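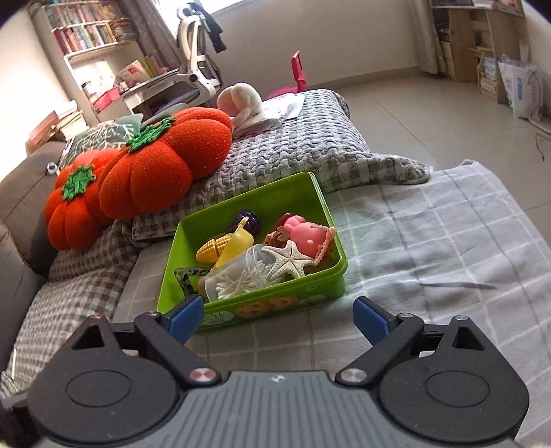

Skekeck Cotton Sheet Set: Two Months On

I bought the Skekeck set in January to replace a polyester one that had gone shiny in the middle. It cost 50 dollars for a queen: one fitted sheet, one flat sheet and 2 pillowcases. I have washed it every week on warm and dried it on low.

The fabric is a plain cotton weave. It felt stiff out of the bag and took three washes to soften. After that it stopped changing, and it now feels like an ordinary sheet that has been owned for a while. It is cool to get into and does not cling.

Fit is the best part. My mattress is deep, and the Joda set I had before that popped off one corner most nights. The Skekeck pocket goes well under and the elastic runs all the way around. It has stayed put so far.

It does wrinkle. If I leave it in the dryer past the buzzer, the creases are there until the next wash. Folding it warm helps a little.

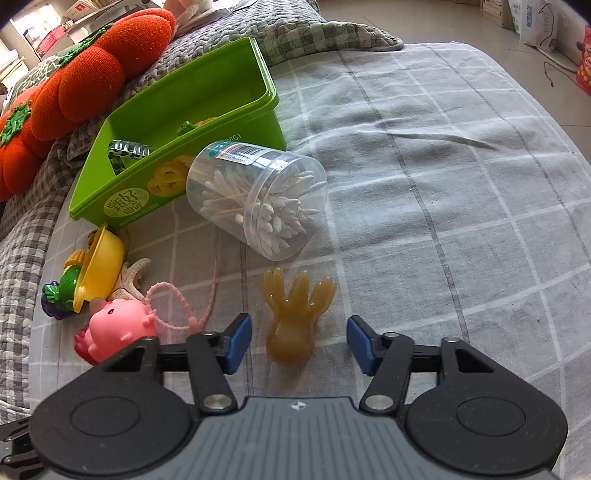

Rafia Afridi wrote in to say that her set shrank on the first hot wash and the fitted sheet is now a struggle to get on. Mine has never been washed hot, so I can't compare. The care tag says warm, and I would stick to that.

Two smaller complaints. The pillowcases have no inside flap, so the pillow works its way out by morning. One hem on the flat sheet also had a loose thread, which I trimmed — it has not run any further.

I would buy it again at this price, though not for anyone who irons.

Contact | Copyright Destham Home Reviews | Back to top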